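In Praise of the Two-Tray Bench

I have been sorting small electrical parts for most of my working life, and I want to make a case for the humblest piece of equipment I know: the colored tray. Two of them, to be exact. One red, one blue, side by side on a felt-covered table. Give me that and I'm happy for an entire afternoon!

People who fit out a bench usually go straight for drawers. Drawers are fine for storage, and I have plenty (the big cabinet at Prolton had 547 of them, and I loved it dearly). But a drawer hides what you're doing. A tray leaves everything out where you can look at it, and when you're deciding what belongs with what, looking is most of the job. You see the push-button box next to the breaker, you remember the order needs both, and you haven't opened or closed a thing.

Karine Penner, who taught me most of this in my first February at Kenum, used to put her whole hand flat on the table before she started. She wanted to feel felt under it. On a bare metal top a relay skates away from you and a round knob rolls onto the floor - on felt they stay where you put them. I've tried rubber mats, which collect dust like crazy, and I've tried old towels, which snag on terminals. Felt wins. Gray felt especially, as black parts and white parts both show up on it.

Now, the color. I know there are people who think two matching trays look neater, and Sylvie Carrier and I have argued over this across many lunches. She keeps all of hers gray and uses paper labels. I think that's madness, and I say so with affection. Labels peel, and they sit on the side you aren't looking at. Red and blue you can tell apart from the doorway. In my system red is for what still needs attention and blue is for what has been dealt with, and after a week you stop thinking in words at all. Sylvie's last objection was that I always let odd things creep in, and she has a point. A roll of packing tape isn't a component. But tape is forever being carried from one place to another, and I would much prefer it in a tray than under my elbow.

The raised rim deserves a word too. It doesn't need to be high. A low rim stops a cylinder from wandering off and still lets you reach in from any side, which a deep bin never does. I once spent 3 days fishing fuses out of deep bins and came home with scratched wrists.

So if you're setting up a bench this summer, start there. Buy the trays before the cabinet, and leave one of them with room to spare.
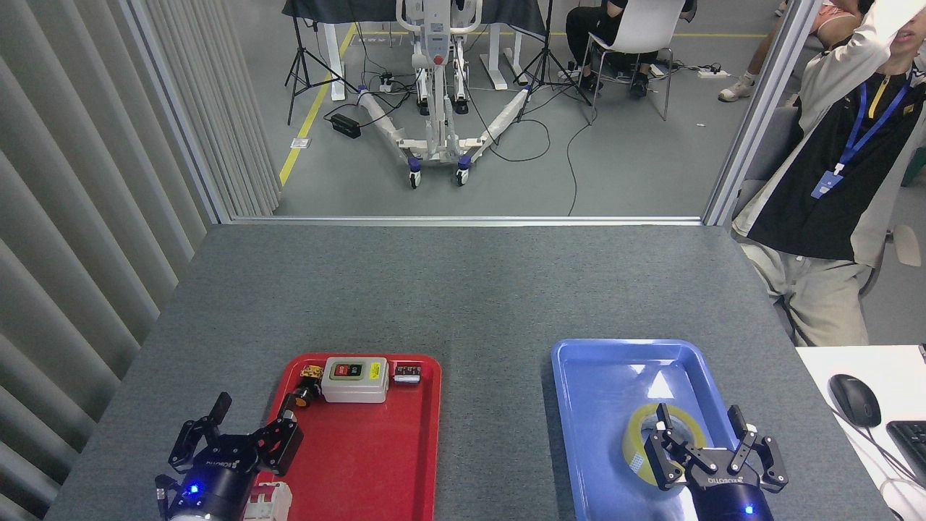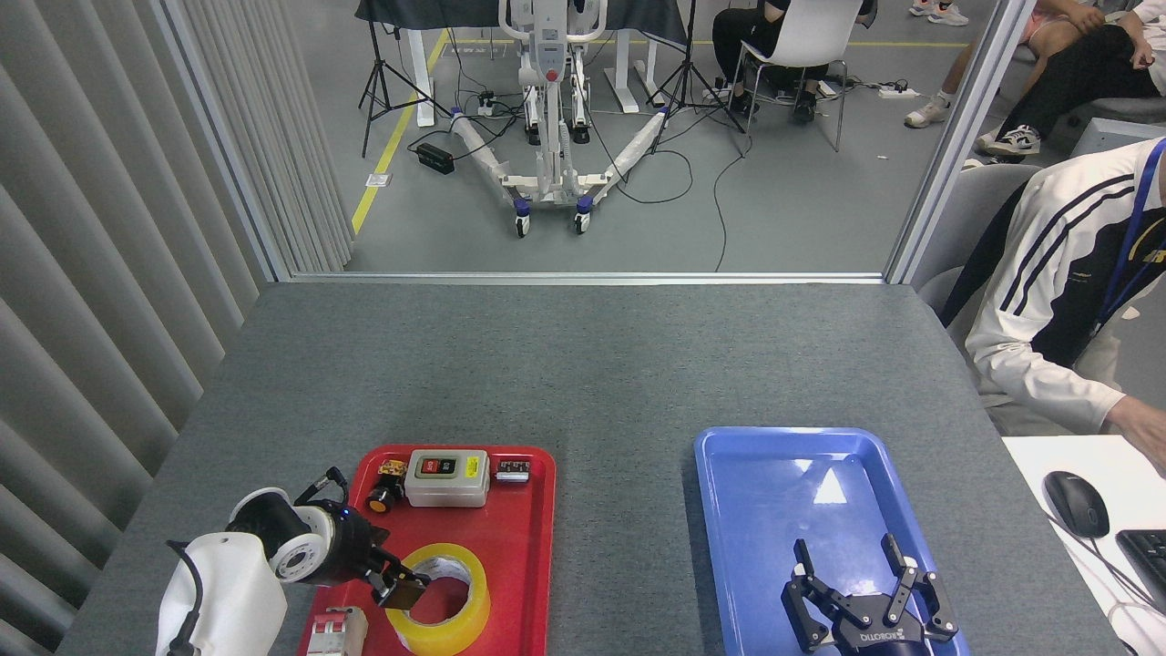

Red tray on the left, blue on the right, with the packing tape in the blue one in the first picture and in the red one in the second.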